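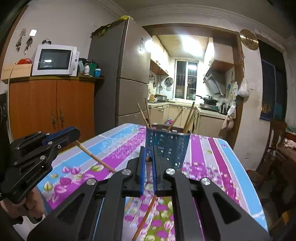
Chopsticks go moldy because they get put away damp, Áine Cronin wrote back, and the holder is usually the reason.

Grethe Dalsgaard, Monday
My question was which end goes down. Mine are plain wood and live in a perforated holder on the table, and two of them have dark spots at the tips. Can I save those?

Answer 1
Tips up. Air gets to the end that touches food. Lay them flat on a towel overnight first - don't go straight from the sink to the holder. Check the bottom of the holder too, mine had a puddle under it. I would throw out the spotted pair.

Answer 2
I just put mine in the drawer, never had a problem

Answer 3
Spots that are only on the surface can be sanded off with 600 grit, then a little food-safe oil and 2 days to dry. If the dark part goes into the grain, toss them. Skip the dishwasher, and don't leave them soaking more than 30 minutes.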